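Hercombe Institute Opens Summer Lab Placements for Science Teachers

HERCOMBE, April 21, 2024 - The Hercombe Institute will place science teachers from grades 7 and 8 in its laboratories this summer under a new grant from the Hultberg Fund.

Each teacher will spend 520 hours over two summers working with a research group and will be paid for the time. Applications opened in February.

"Teachers will do the same work as our first-year staff," said program director Hamidreza Daneshvar.
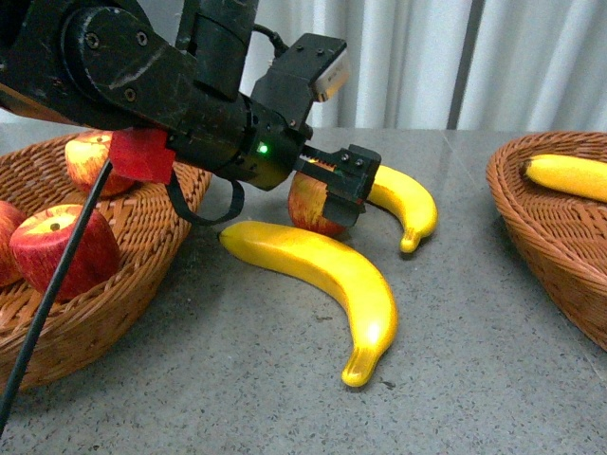 A robotic arm and gripper over a red apple on a speckled tabletop.

Petrică Cozma of the Valari school district will help participants write lesson units - the first are due next spring. Application forms are available from the institute's education office.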